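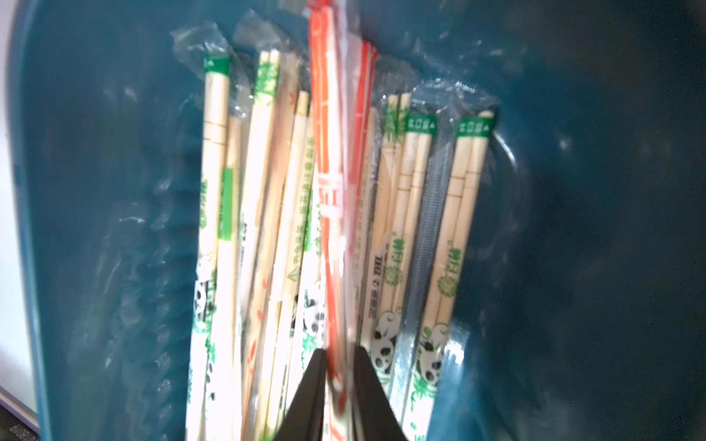

Chopsticks in their wrappers, the kind that pile up in everybody's kitchen.

27 September 2019

I have been meaning to write about takeout for months now, and about how my eating habits went completely sideways after the move to Nirton, and tonight I finally have a quiet house and a cup of tea, so let's see how far I get.

When I lived in Flonden I cooked every night. I don't say that to brag (a lot of it was eggs). The kitchen was big and ugly and had a window over the sink, and the grocery store was a short walk away, and cooking was simply what happened between getting home and sitting down. I owned one takeout menu, and it was for a pizza place that closed the year after I got it.

Then came the new job and the new apartment, with a stove that has exactly one burner I trust. The first week I told myself I would order in until the boxes were unpacked. The boxes were unpacked by the second week. I kept ordering. There is a noodle shop called Hukard at the end of my block, and if you have ever lived within smelling distance of a good noodle shop then you already know how this went. I would come up the hill from the bus with every intention of making lentils, and fifteen minutes later I would be climbing my stairs with a warm paper bag against my coat and no regrets whatsoever.

What got my attention in the end was the money. Last December I sat down to do my yearly adding-up, something I learned from my mother and have never been able to shake, and found that I had spent $1,907 on takeout since moving in. I said the number out loud to the cat. Sebastian is a very large orange cat and he was not moved by it, but I was! That is a plane ticket and a nice week somewhere. It's a stove, for that matter, with four burners that all work.

So I made myself a budget, and I'm telling you about it mostly so I'll stick to it. I get $70 a month for eating out in any form, and that includes the muffin I buy when the bus is late. The first month I had used it up in 7 days. The second month was better, and by spring I had gotten into a rhythm where takeout was a Friday thing again, something I looked forward to from the middle of the week on, the way we did when I was little and it meant eating in front of the television with a towel over our laps. 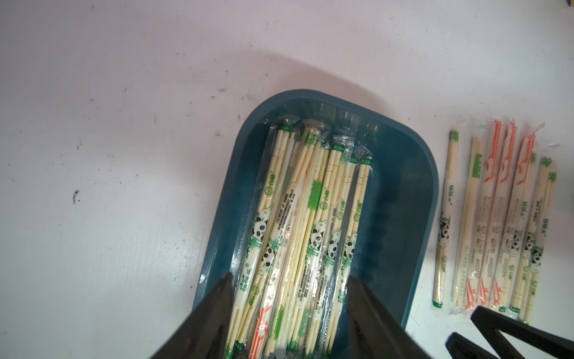

What I cook now

People keep asking, so all right. Mostly I cook things that can sit on one burner and forgive me. Bean soup with whatever greens are cheap. Rice with a fried egg and cucumbers, which takes less time than walking to the corner and back. I make a big pot of chicken broth on Sunday, freeze it in old yogurt tubs, and then spend the rest of the week trying to work out which tub is broth and which one is from that batch of applesauce.

The thing I've worked hardest on is noodles, for obvious reasons. My broth will never be their broth and I have made my peace with that, but a spoonful of miso, a little toasted sesame oil and some ginger grated so fine it almost melts will get you pretty far on a Tuesday. I used to boil the noodles right in the soup. Don't. Cook them in their own pot, rinse them under cold water, and put them in the bowl before the hot broth goes over. It's one more pot to wash – I know, I know – but they keep their chew and the soup stays clear.

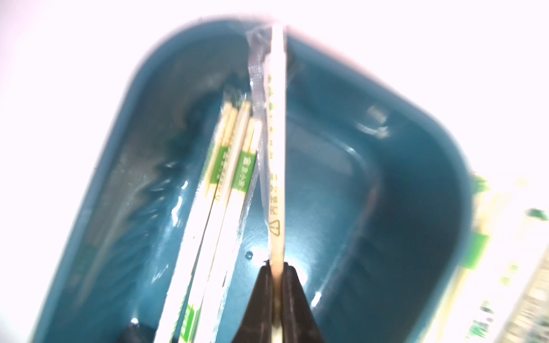 I have also gotten fussier about timing, which I never expected of myself. Everything gets chopped before the burner goes on, the bowl sits in warm water so it doesn't steal the heat, and Sebastian gets his dinner first or there is no peace for anyone. If I start by six I'm eating by half past, with the radio on, and there's usually enough left for lunch.

Do I miss the old way? Sure, on rainy nights. I walked past Hukard yesterday in a real downpour and the windows were all steamed up and somebody held the door open for me, thinking I was coming in, and I stood there for longer than was polite. But I had soup at home and tonight was already spoken for. I had the dumplings this evening, and the cold sesame noodles, and I've still got $9 left until Tuesday, when the new month starts and I get to be rich again.

If you have a good one-burner supper, please leave it in the comments. I'm especially short on things to do with cabbage.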